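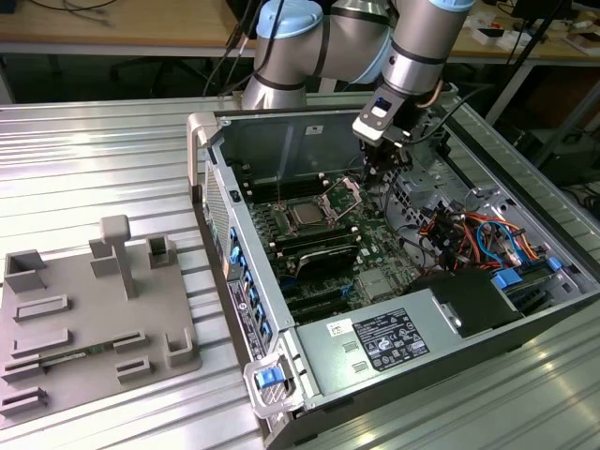 According to one parent at Bullside, the loan form asks more questions than the bank did when she bought her house, and she gave up on the second page. We have heard versions of that complaint from both towns, so it goes at the top of this report.

Zestunley Home Computer Loans
Progress report to the Atholm Fund, April 2023

Where we stand

The grant agreement says 800 households in Bullside and Ruawai will have a desktop computer on loan by the end of the program. We have placed 400. On paper that is half, and it would be easy to write "on track" and leave it there. I don't think we are on track. The first 400 were the easy ones: families who already knew the library staff, had a table to put the thing on and had an internet line in the house. The waiting list has thinned out since winter, and the people left on it are harder to reach by phone.

I would also ask the Fund to be careful with the word "placed." It means a computer left our storeroom with a signed form. It doesn't tell you whether it gets switched on. We called 40 households to ask, and the answers were mixed enough that I would not build a chart on them. Several said the children used it every day. Others said it was still in the hall.
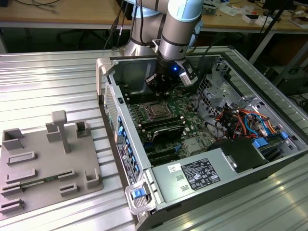
The calls did show one thing we had missed. Families in Ruawai were far more likely to have trouble with the internet connection than with the computer. We had budgeted for spare parts and almost nothing for help with phone companies. Our helpers now spend most of their evening hours on hold, which was not in anyone's job outline.

Spending

We are under budget, mainly because the second delivery van was never hired. Before that gets read as good news, please note that pickups in Ruawai are slow for the same reason. There is $2,266 left in the transport line. We would like to move it to home visits and will send the request on the usual form in May.

School results

The original proposal said school grades would go up. I did not write that part and I have never seen how we would prove it. Both schools changed their grading this year, and the families who borrow from us are the ones who came forward. Any rise would be hard to pin on a desktop computer.
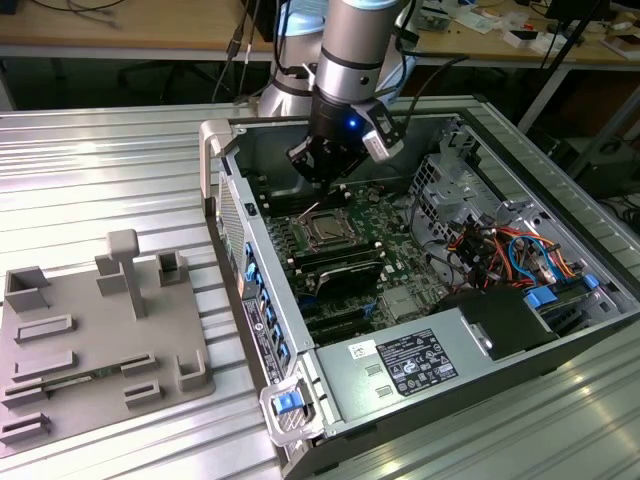
Should the Fund still expect a grades report at the end? We would rather send one on how often the computers are used and what for, since that is something we can find out by asking.

Next steps

The loan form is being cut to a single page. The income question goes, as does the one asking for two references - neither was ever used to turn a family down. Bullside will try the short form first, and Ruawai will follow once the old stack is out of the front desk drawer.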